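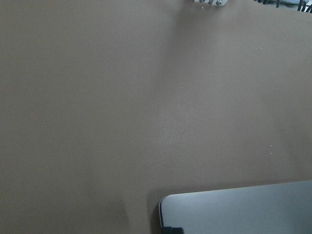

Brevmont, April 2024 – Members of the Cemden shared workshop are continuing work on a two-armed robot for everyday desk tasks, among them handling a laptop. The project, led by Érica Portela, has been granted up to $2811 by Fundex for parts and tools. The workshop has 28 members.

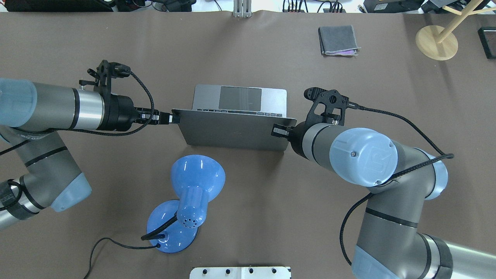
Can people outside the workshop follow the build?
Visitors are welcome at the Pimentel Street entrance during open hours – registration at the front desk is required.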